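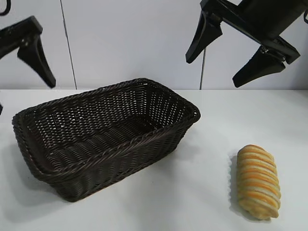
Bread basket for twisted rolls – line it or leave it bare?
Posted by Padmavathi Iyengar in Table & Serving

Hello all! I help with the breakfast table at the Jullgate guest house, and we have just switched from a china plate to a dark woven basket for the bread. The rolls are the long twisted kind with a shiny top, 75 grams each, and they shed flakes wherever they go. My sister says a basket must always have a napkin in it. I rather like the weave showing, but I dread picking crumbs out of it every morning. Also, do you put them in lengthwise or across? I'd be so grateful for any thoughts before the December guests arrive.
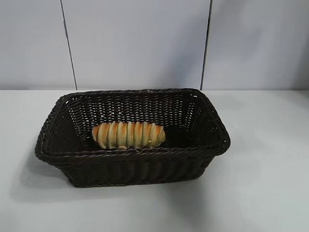 One roll in, laid lengthwise.

Tomos Howells
Lovely question, and one I have argued over with my wife for years! I'd line it, at least for anything flaky. A plain cotton napkin, folded once so it covers the floor and comes a little way up the sides, will catch nearly everything, and you just carry it to the back door and shake it. Paper ones slide around and end up stuck to somebody's roll.

I lay mine lengthwise, because the ends don't get knocked when people reach in. Do let them cool on a rack first – warm rolls under a cloth go soft on top, and then you've lost that nice crust.

For the crumbs that get through anyway, turn the basket over above the sink and tap the bottom, then go along the weave with a dry pastry brush. If yours is the plastic sort of wicker, it can have a quick rinse too, but dry it upside down on a towel. Real willow I would only wipe.

feron406
no napkin. dark basket looks better plain and you can see when it needs filling up

Padmavathi Iyengar
Thank you both, you are very kind! I think I'll use a napkin on busy mornings and leave it bare when it's only family. Tomos, I'd never have thought of a pastry brush, and there is one in the drawer doing nothing at all.
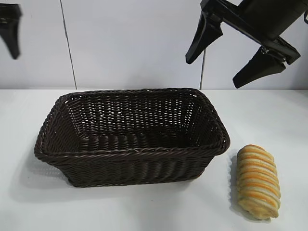

The same kind of roll beside the basket, no napkin yet.

Does a cream napkin sound all right with such a dark brown, or should I go for something brighter?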